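Perfume sample set smells like alcohol only – normal?

**mossyporch**, 18 Mar 2026

I ordered the 13-piece sample set from Prama after reading a lot of good reviews. Three of the vials smell like rubbing alcohol for the first minute and then like almost nothing. The other ten are fine. The one I wanted most, Kartha, is one of the weak ones. Order was 60 dollars with shipping, so I'd like to know if I should ask for replacements or if I'm testing them wrong. I spray on my wrist and smell right away.
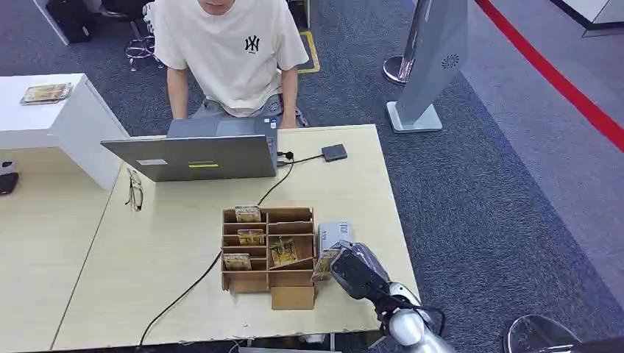
### Anil Nair

Wait longer before you smell it. The alcohol has to lift off first, so give it two minutes and don't rub your wrists together. Try one scent per arm – after four or five your nose quits on you. Kartha is a musk, and plenty of people can't smell certain musks at all. Put some on a paper strip and ask someone else.

If they can't smell it either, write to the shop with your order number and name the three vials. Check the caps too. Mine from July had a loose one and half of it was gone.

### lilac_132

same thing with my Gilidberg set. they sent new ones no questions asked

### tenpenny

Could be your skin. Dry skin doesn't hold scent well, so put plain lotion on first and spray over it. Worked for me with everything except the citrus ones.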